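Sleeping well in Skoltovdale

Silvan Nägeli has let rooms to walkers for 8 years, in the old house above the bridge in Skoltovdale. When I asked him what his guests speak of at breakfast, I expected the view or the path to Skondura. "They speak of the pillow," he said. "If it was a bad one, they speak of nothing else."

He learned this in his first April, when he bought cheap pillows from a shop in Nirnness. After one season they were flat like bread without yeast. Since then he buys fewer and better ones, and he looks at each of them before a new guest comes.

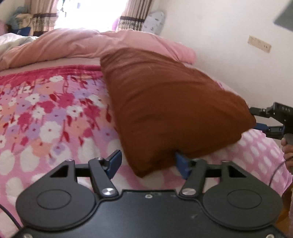 I wanted to know how long a pillow should stay in use. Nägeli does not like fixed rules. He folds it in the middle and lets it go. "If it opens again by itself, I keep it. If it stays folded, it goes to the dog." The covers he washes after every stay, the inside only twice in a year, and he dries it slowly near the stove with two tennis balls in a sack, to beat it from time to time. How the tennis balls came into this method he could not tell me any more.

About feathers he has changed his opinion. In the beginning he thought that guests in the mountains would expect them. Many could not sleep on them because of the dust, so he went over to wool from Rüegg, which is heavier and smells a little when the weather is damp.
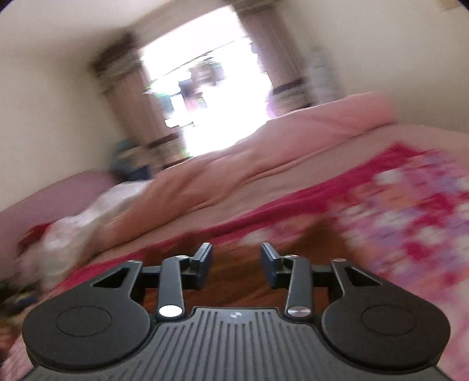
Wool is too warm for the summer, Rüegg's own catalogue admits, and it advises a thinner filling from June. Nägeli has read this and does not agree. At his height the nights are cold also in August, he told me, and a guest who is too warm can open the window.

For the coming winter he wants to try pillows filled with spelt husks. His wife finds them too noisy.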